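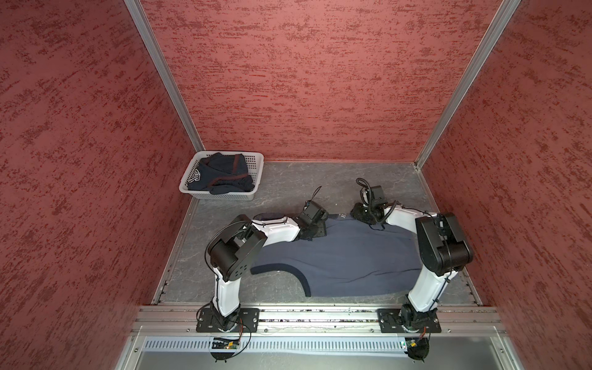 회색 대리석 무늬 바닥에 펼친 남색 긴팔과 구석의 흰 바구니

옷 개는 법을 다루는 글을 나는 잘 믿지 않는다. 읽을 때는 그럴듯하다. 소매를 뒤로 넘기고, 세로로 한 번, 밑단에서 위로 두 번. 그런데 그 글에 나오는 옷은 대개 새로 산 흰 면티다. 우리 집에서 제일 자주 나오는 빨래는 남색 긴팔 운동복이고, 이런 옷은 손을 떼면 스르르 풀린다.

지난 12월에 Drustier라는 데서 나온 정리 책자를 읽었다. 301쪽이나 된다. 옷 개는 이야기로 301쪽을 채웠다는 것부터 의심스러웠는데, 절반은 마음가짐에 관한 내용이었다. 옷에게 고마워하라는 말이 네 번쯤 나왔을 때 덮을까 하다가 그래도 긴팔 편까지는 읽었다. 거기서 권하는 방법은 이렇다. 앞판이 바닥을 향하게 놓고, 손바닥으로 가운데에서 바깥으로 쓸어 펴고, 소매는 어깨선에서 꺾어 몸판과 나란히 내린다. 그다음 반으로 접고 또 접는다.

틀린 말은 없다. 다만 내 생각에 시간이 드는 건 접는 단계가 아니다. 바구니에서 꺼내 펼치는 단계다. 사진 구석의 흰 바구니에도 짙은 남색 옷이 하나 구겨진 채 들어 있다. 붉은 줄이 지나가고 흰 로고가 찍힌 옷인데, 이렇게 뭉쳐 있으면 어디가 목이고 어디가 밑단인지 바로 안 보인다. 소매 끝 하나가 앞쪽 테두리에 걸쳐 있다고 그걸 잡아당기면 옷이 비틀려 나오기 십상이다. 나는 소매 대신 어깨부터 찾는다. 로고나 글자가 있으면 그게 제일 빠른 표시가 된다.

어두운 색 옷은 바닥 색도 좀 탄다. 짙은 이불 위에서 남색 옷을 개면 밑단 선이 묻혀 버린다. 밝은 회색 바닥이면 윤곽이 바로 드러나니 좌우를 맞추기가 한결 낫다. 전용 접이판을 사라는 글도 많던데, 나는 Trundham 접이판을 써 보고 석 달 만에 치웠다. 티셔츠에는 괜찮았지만 긴팔은 소매를 어차피 손으로 정리해야 해서, 판을 꺼내고 넣는 시간이 더 들었다.

구멍 뚫린 플라스틱 바구니는 그나마 돈값을 한다고 본다. 가볍고, 안에 뭐가 남았는지 옆에서도 대충 보인다. 단점은 얕은 걸 사면 긴팔 몇 벌에 벌써 넘친다는 것. 상품 설명에 적힌 '대용량'은 아예 안 읽는다. Pfeiffer 바구니도 대용량이라고 해서 샀는데 겨울옷은 두 벌 넣으니 끝이었다. 지금은 양말통으로 쓴다.

세워서 보관하라는 조언도 반만 따른다. 서랍이 꽉 차 있을 때는 잘 서 있는데, 몇 벌 꺼내 입으면 나머지가 죄다 옆으로 눕는다. 특히 매끈한 운동복은 버티질 못한다. 그래서 운동복은 그냥 눕혀서 쌓고, 면티만 세운다. 책자에는 예외를 두지 말라고 되어 있었다. 글쎄, 그 책자를 쓴 사람 서랍을 한번 보고 싶다.

다음에는 후드티를 해 볼 생각이다. 모자를 먼저 접느냐 나중에 접느냐로 말이 갈리던데, 둘 다 며칠씩 해 보고 쓰겠다.

조회 1,509 · 댓글 4

블로그 내 검색
검색어를 입력하세요

최근 글
Stindton 압축팩, 겨울 이불에 써 본 뒤
양말은 꼭 짝을 맞춰 접어야 할까
섬유유연제를 끊고 달라진 것과 그대로인 것
서랍 칸막이를 다 빼 버렸다
수건 삼단 접기, 호텔식이라는 말의 정체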